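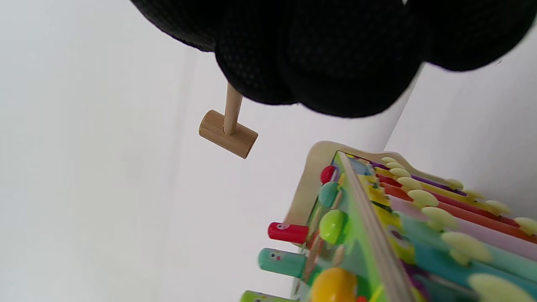
Mallet held between the black fingers, xylophone side of the toy at right.

Wednesday, September. Student project Multard, notebook of the manipulation group, Tirnow lab

Present: Aslı Kırmızıgül, me, and later two students from the Carno course, who stayed until 6 p.m.

Goal for today
To decide which small wooden objects stay in the task set. We have now two which are interesting for the students: the mallet of the music toy and the plain dowel. Both are thin and both can roll, but the mallet has a head at one end, and this makes the planning of the grasp more complicated than I thought in the summer.

Mallet
We made 21 trials by the script and wrote down only pick, lift and place. Success is when the mallet stays at least 11 seconds above the table and the handle does not turn. Result: 9 good. Most of the bad ones are turning of the handle. When the grasp is far from the head, the head becomes a weight and pulls down.

Aslı proposes to grasp closer to the head, and to write this in the task sheet as a rule for the first lesson. I agree for the lesson, but for the competition I would prefer that students find it themselves. We did not decide.

The toy itself should be fixed before somebody tries to play the bars. I pushed it with one finger and it slid almost without resistance. To do: ask in the Karaca workshop if they have thin rubber mat. Double tape is not good, it leaves glue on the paint.

Dowel
Same script, but the approach height must be lower. With the old value the fingers closed over the dowel and took only air. I reduced it in small steps until there was contact, and then one step back. The value is in the shared table, column "low objects".

Question for the next time: grasp in the middle or near the end? In the middle the dowel is balanced, but near the end it is easier to put it in a hole afterwards, and this is the second task. In the picture the fingers are low over the right part, with the flat left end free and one fingertip still up in the air.

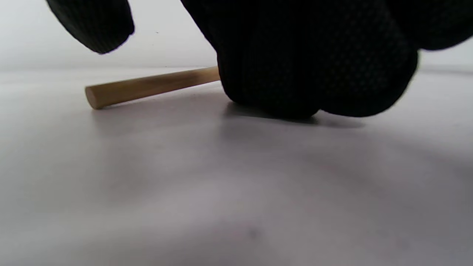
Open points
1. Starting positions. I want to draw a grid on paper and note the cell before each trial. Today we put the objects by eye, so the trials are difficult to compare.
2. Aslı writes the new version of the task sheet, I check the English and the units.
3. The script still saves a failed lift as "100" and a good one as "1". Old mistake of mine – please do not calculate an average from this column before I repair it.
4. Rubber mat, see the part on the mallet.
5. Key of the cabinet is again in the left drawer.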